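Visit report: Grotamberg veneer mill, October 10, 2026

The Grotamberg mill slices and dries decorative veneer for furniture makers. Visitors are admitted in groups of 11, with ear protection issued at the gate. Afonso Caldeira, who runs the drying line, led our group.

Logs are stored under sprinklers until they are needed. They are then debarked, sawn lengthwise into flitches and heated in covered vats. Vat 7 was open for loading, and the smell carried well into the yard.

The slicer is a Drutley machine from the mill's second expansion. The flitch moves against a fixed knife and pressure bar, and each leaf comes off onto a belt. Leaves stay in cutting order from here to the warehouse. A bundle that loses its order is sold at a lower grade, as the buyer can no longer match adjacent sheets. The knife was changed during our visit, a job for 2 people and a hoist.

Drying was the best explained part of the tour. The leaves pass between mesh belts through heated zones, and a moisture meter at the outlet sets the belt speed. Caldeira keeps the settings for each species in a paper binder, with entries going back to the first January of operation. Bundle 754 was on the outfeed table, waiting for the clipper.

Grading is done by eye under fixed lamps. Daithí Daly showed us straight grain beside crown cut and marked the usual defects in chalk.

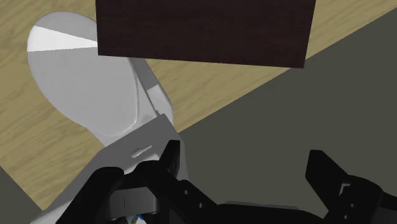
Why does the mill heat the flitches before slicing?
Heat and moisture soften the wood fibers, so the knife cuts a smooth leaf with fewer cracks on the loose side.

The tour ended at the sample counter. Offcut packs are sold by species, cash only, and the parking lot gate closes when the shift ends.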